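# Gift bag (reusable plastic kind)

A **gift bag** is a carrier with two handles that does the job of wrapping paper, and I've written this entry for our household wiki because I fold more of them than anyone I know. I'm sticking to the thin, floppy plastic sort here — the stiff paper ones have their own page.

## Looks

They run loud! Stripes, cartoon animals, a few words in big letters, handles in a color that matches nothing else. My favorite has bright red handles, rainbow diagonals and a bear in a blue cap, and it creases if you so much as glance at it.

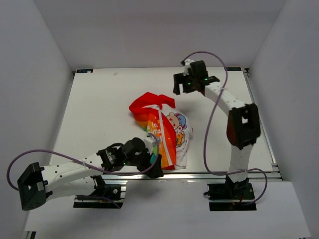 ## Folding

There are plenty of methods (my friend Tharun Kaimal rolls his, which I can't get behind). Mine goes like this: lay the bag on a bare table, pull the corners out, press the air toward the opening, then tuck the handles down and fold in thirds. Thin plastic slides around a lot, so I like to hold it at two points while I smooth the middle.
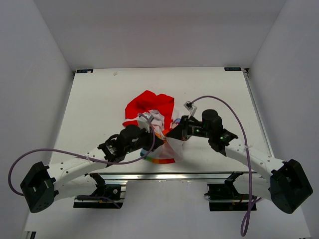

Old creases will fight you, and a bag that has been balled up in a drawer may need a night under a heavy book before it lies flat.

## Storage

I keep mine upright in a shoebox, sorted by size — it holds 60 if they're folded tight. Tissue paper goes somewhere else, and so do gift tags.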